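Informe de avance a la entidad financiadora
Campeonato regional de velocidad Ditberg: preparación de la próxima temporada

Objeto del informe

El presente documento da cuenta del estado de los trabajos de organización del campeonato de motociclismo Ditberg, conforme a lo previsto en el convenio de financiación. Comprende el calendario deportivo, la homologación de los trazados, las inscripciones y la ejecución del presupuesto. Las cuestiones relativas a la copa de promoción juvenil serán objeto de un informe separado.

Calendario deportivo

El calendario provisional consta de 7 pruebas puntuables y una fecha de reserva. La prueba inaugural se disputará en el circuito de Nuvley y la final en el de Yadav, que ha confirmado por escrito su disponibilidad. La fecha de reserva queda asignada a Nuvley y únicamente se activará en caso de suspensión de alguna de las pruebas anteriores.

Permanece abierta la ubicación de la cuarta prueba. El trazado urbano propuesto inicialmente exigía el corte de dos vías de acceso al hospital comarcal, y el ayuntamiento comunicó en septiembre su informe desfavorable. Se negocia un traslado a Yadav, lo que supondría celebrar dos pruebas en el mismo circuito con configuraciones distintas.

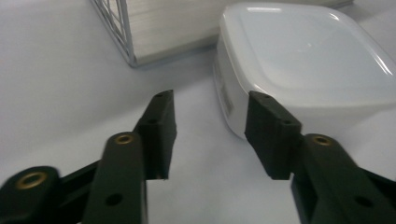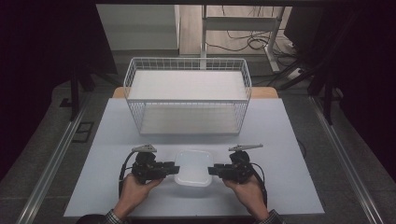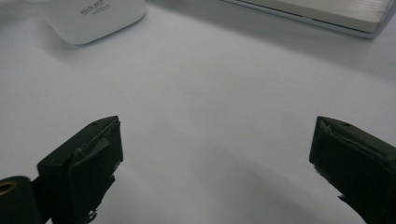

Redacción: Glória Frade, coordinación general del campeonato
5 de noviembre de 2024

Homologación y seguridad

La inspección de Nuvley concluyó con resultado favorable, condicionado a la sustitución de las protecciones de la curva 3 y a la ampliación de la escapatoria de grava al final de la recta de meta. La propiedad del circuito asume la obra de la escapatoria. El coste de las protecciones se imputa a la partida de seguridad del convenio, según lo acordado en la última reunión de seguimiento.

En Yadav se ha solicitado la revisión del drenaje en el tramo de enlace. Durante la edición anterior, la acumulación de agua en dicho punto obligó a interrumpir una sesión de entrenamientos y a reducir la distancia de la carrera de la categoría intermedia. El circuito ha remitido un proyecto de mejora, actualmente en estudio por la dirección técnica.

Inscripciones

A la fecha de cierre de este informe se han recibido 63 solicitudes de inscripción para la temporada completa. La categoría de iniciación ha cubierto todas sus plazas y dispone de lista de espera. En la categoría superior quedan plazas libres, por lo que se propone prorrogar el plazo y admitir inscripciones por prueba a partir de la segunda cita.

Se han acreditado asimismo 396 licencias entre pilotos, mecánicos y personal de equipo, incluidas las renovaciones. La tramitación se realiza mediante la plataforma Skilix, cuya puesta en servicio sufrió un retraso respecto de lo programado. Las incidencias registradas en la validación de certificados médicos han sido resueltas, salvo las que afectan a licencias expedidas en el extranjero, que continúan revisándose de forma manual.

Reglamento

El nuevo reglamento deportivo introduce una parrilla única para las dos carreras de cada prueba y modifica el procedimiento de salida en mojado. Varios equipos han presentado alegaciones contra la limitación de neumáticos por fin de semana. Su resolución se notificará antes de la publicación del texto definitivo.

Ejecución presupuestaria

La partida de cronometraje se encuentra comprometida en su totalidad. La de asistencia sanitaria presenta una desviación al alza, motivada por la exigencia de una segunda ambulancia medicalizada en cada circuito, y la entidad organizadora solicita autorización para compensarla con el remanente de comunicación. El justificante correspondiente figura en el anexo con el número de expediente 628.

Actuaciones pendientes

Antes del próximo informe deberán quedar cerradas la sede de la cuarta prueba y la contratación de los comisarios de pista. Se ruega a la entidad financiadora que comunique su decisión sobre el traspaso entre partidas con anterioridad a la firma del contrato sanitario.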